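Skaladier Demonstration Program: Frequently Asked Questions

What does the program collect?
The Skoltdale site records people doing household tasks with hand-held grippers. The laundry set calls for 300 demonstrations — each one performed with both hands.

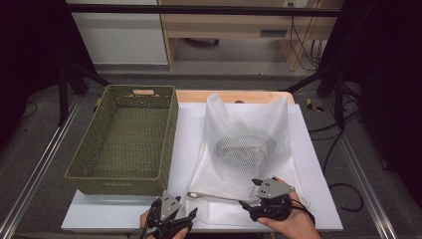 Basket, bag and mesh laundry bag at a Skoltdale workbench.

How should I approach thin fabric?
Bring the open fingers to the edge of the cloth before closing them. Slow, steady movement is preferred. 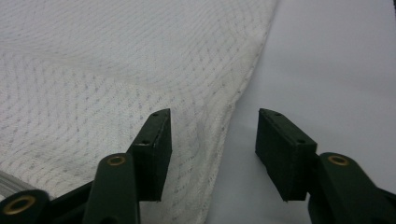

Are failed attempts kept?
Yes. Mark the attempt as failed in Flulero and continue. Reviewers decide which recordings enter the training set. White cloth on a white surface is a difficult case for the model, and we accept more attempts of this type than of any other. 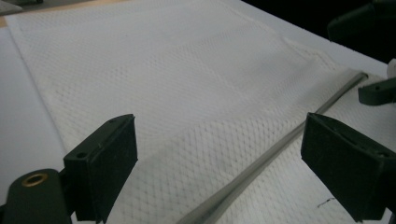 Participants may repeat a task up to 2 times per session. Further repeats require approval from the Prendergast office.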